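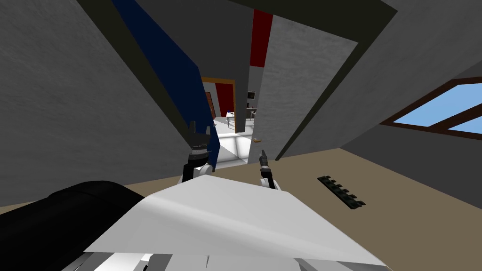

Murkon Owners Forum > New Models > Tostura wagon: dashboard controls

Posted by Aatos Riihimäki (moderator)
24 Sep 2025

Members are advised that Rotetti has published the equipment list for the new Tostura wagon. The list confirms that the climate dials of the present car will be replaced by a 15-inch center screen. Steering wheel buttons for volume and cruise control are retained. The six-speed manual remains available on the base car only, and the larger engine is rated at 206 horsepower. First deliveries to dealers are planned for December.

Comments are welcome. Please keep replies to the subject of controls and equipment. Pricing has its own thread.

Reply by tailgate_north

Thank you for posting the list. I regret the loss of the dials. My present car is used on unpaved roads in winter, and I wear gloves for the first part of every trip. A screen does not answer well to gloves. I would ask Rotetti to offer the old panel as an option, even at extra cost.

Reply by Joni Ahonen

I must disagree with the previous member. I attended the dealer preview and was given time in the driver's seat. The temperature bar stays at the bottom of the screen at all times and does not require a menu. Seat heating takes one touch. The defroster keeps its own button to the left of the wheel, a point the published list leaves out.
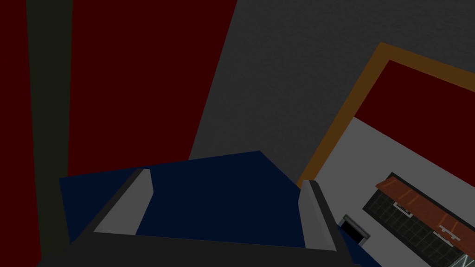
Gripper with both fingers apart.

Reply by tailgate_north

I am grateful for the correction on the defroster. My objection to the temperature control stands. A driver can find a dial by feel, and a bar on flat glass must be looked at.

Reply by brisket206

Has anyone received a clear answer on the trim? The current car has real wood on the upper door panels. The list says "wood finish," and my dealer could not say what that means. I have owned 2 of these wagons, and the interior was the main reason for both purchases.

Reply by Joni Ahonen

The preview car had a dark open-grain trim on the doors and a plain gray strip across the dashboard. The dealer stated that the supplier is Awad, as before, but I did not see this in writing.

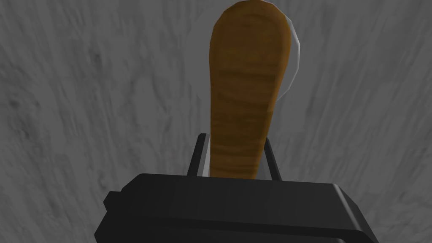
Wooden spoon, grain visible along the middle.

Reply by brisket206

Noted, with thanks. I will hold my deposit until it is in writing.

Reply by Aatos Riihimäki (moderator)

I have sent Rotetti a written request covering the two open questions, namely the trim material and the optional dial panel. Their customer office normally replies within 10 working days. The reply will be posted in this thread in full.

Two posts on dealer discounts have been moved to the pricing thread.

Reply by tailgate_north

Please also ask whether the screen can be dimmed fully at night. The present one cannot.

Reply by Aatos Riihimäki (moderator)

Added to the request.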